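Home Essays Archive About Contact

Let the receipts go

09/07/2019 · 2 min read

I cleaned out my desk drawer last weekend and found 31 receipts from the Plulton on the corner. Milk, batteries, a birthday card, more milk. I can't remember asking for a single one of them. They just get pushed into your hand while you're juggling your bags, and then they live with you forever.

I know, I know, there are good reasons for receipts. I once took a Sturell kettle back after 12 days and was very glad I had the slip (the handle had gone wobbly, and I'm not a person who wins arguments at counters). So keep them for kettles! Keep them for coats and phones and anything with a plug. But a banana? I have never returned a banana. 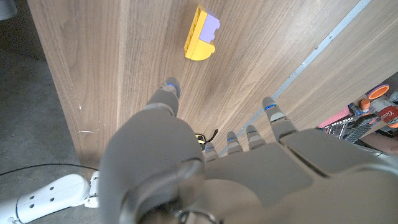
What bugs me most is the length. My last one from Jekdale was for two things, a sponge and some tape, and it ran down past my elbow. Coupons, a survey, a chance to win a $200 gift card if I typed in a code as long as my arm. I've never filled out that survey and I don't know anyone who has.

The little bakery on Åberg Street started asking in August – "want your receipt?" – and it takes one second. I say no, the next person says no, and the lady behind me says yes because she's buying for her office. Everyone's happy. The big stores could do this tomorrow if they felt like it.

Anyway, the drawer shuts properly now, and I've found my good scissors.

Older post Newer post Back to top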